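I finally have a marble top, and I can't stop looking at it!

I started hunting in October, and I must have brought home 200 little sample chips before I found one I loved. Most were plain white with a faint gray line or two, and they were fine, but I wanted the kind with real movement in it. My friend Carolina Azevedo kept telling me to go bolder, and she was right (she will be reading this, so there you go, Carolina).

The one I picked has a pale gray background with brown and darker gray running all through it. Up close it gets even better – the veins fold over and hook back on themselves, and there's one rusty brown curve with thin white rims that I keep coming back to. It reminds me of the layers in a river bank.

Then came the wallpaper. I had 3 rolls left over from the hallway, lavender-gray with small dark blue-gray sprigs, and I worried it would be too much pattern next to all that veining. Lourenço voted for plain paint. I put it up anyway, on the left, the back and the right, and I love how the cool background picks up the gray in the marble.
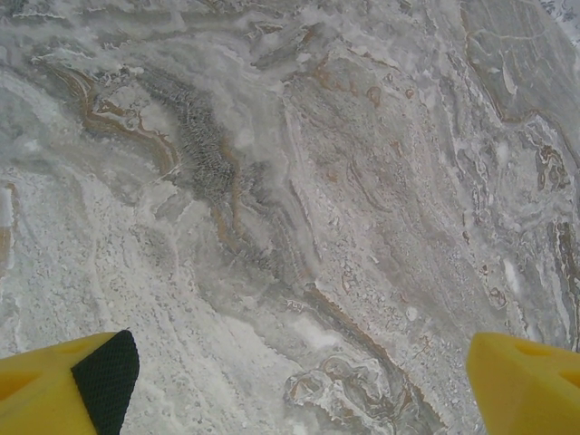
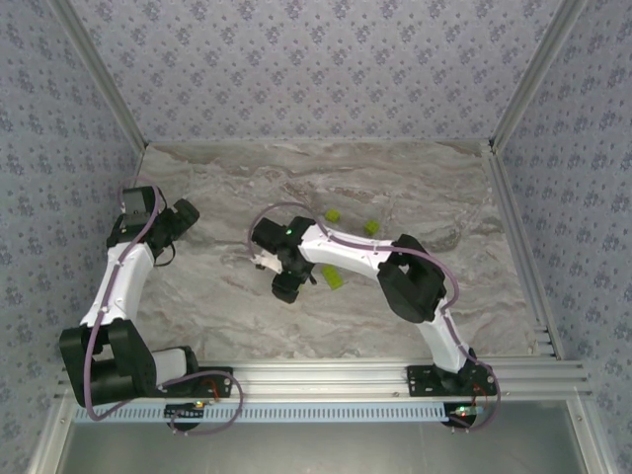
The marble pattern up close, then with the floral wallpaper around it.

Matching the sprigs at the corners took me two evenings and a lot of muttering. The aluminum posts cover the joins, so a tiny slip doesn't matter much, but I wanted it right. If you try a small repeat like this one, cut your first strip long and line up the next one dry before any paste comes out.

I still have most of a roll to use up. Drawer liners, maybe? Or the back of the bookcase – Lourenço hasn't heard about that one yet.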